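3.2 公開日告知記事の収集と分類

本節では、映画の公開日告知が初週の座席稼働率に及ぼす影響を検討するため、娯楽情報サイト Zanlow に掲載された告知記事1225件を対象とした。同一作品について複数の記事が存在する場合は、初出のもののみを残し、再掲および翻訳記事を除外した結果、分析対象は1000件となった。各記事は、公開時期(年末、祝祭期、その他)、延期の有無、監督の前作への言及の有無により符号化した。符号化規則は Leinonen の手順に準じ、判定が分かれた記事は二名の協議により確定した。

記事に付随する画像は、出演者の肖像、宣伝用ポスター、小物・贈答品、その他の四類に区分した。画像の類別は本文の符号化とは独立に行い、3.3節の回帰モデルには統制変数としてのみ投入した。 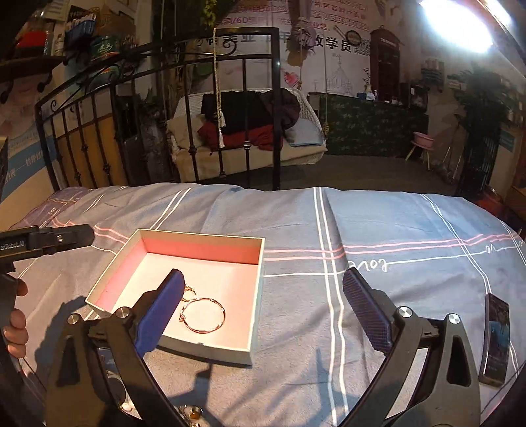
図4 内側がピンク色の箱に収められた金色の腕輪と指輪。

3.3 推定モデル

被説明変数は公開初週の座席稼働率の対数値である。説明変数には告知から公開までの週数、延期ダミー、同週に公開される競合作品数を用いた。告知が公開の16週以上前に行われた作品については、再告知の効果が混在するため、別途ダミー変数を設けた。配給会社 Turunen および Starka の作品は公開館の選定方式が他社と異なることから、配給会社固定効果を加えている。標準誤差は公開週単位でクラスター化した。検閲審査の遅れによる延期と製作上の理由による延期は記事本文から区別できない場合があり、両者を統合した推定を基本とし、区別可能な標本に限定した結果は付録Bに示す。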